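Home | News | Projects | Get involved | Newsletter archive

Bottles, cupboards and a great deal of patience: an update from the simulation group

Regular readers will remember that back in the spring we were rather gloomy about the put-away task. Well, September has been kinder to us! The idea, for anyone new, is to train the arm almost wholly in rendered kitchens, where a dropped bottle costs nothing, and to change the worktop, the lighting and the cupboard with every run so that it never gets too fond of one kitchen. Lumov, our kitchen generator, has now made 205 different layouts, and the arm has had 1555 practice runs across them. 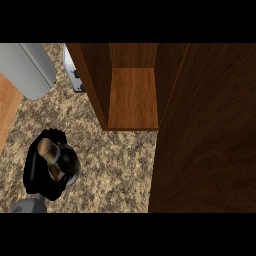 A rendered kitchen from the Lumov set: stoppered bottle in the gripper, empty shelf ahead.

What we changed over the summer was quite a small thing, really. The old method, Stoltix, planned the whole movement in one go, and if the grasp came out a little tilted it carried on regardless (and you can guess what the shelf edge did to the bottle). The new one looks again once the fingers have closed, works out how the bottle is sitting in them, and only then plans the way to the shelf. In our latest test of 213 fresh layouts it put the bottle away in 162, which cheered us all up no end. Most of the misses came from dark cupboard doors, and we are still scratching our heads over those.

Comments (3)

Fotby: Lovely to read some good news on this one. Does it manage with plastic bottles too?

Price: Are you going to publish the 51 failures? I'd find those more useful than the successes.

Fotby: Seconding that, especially the dark doors.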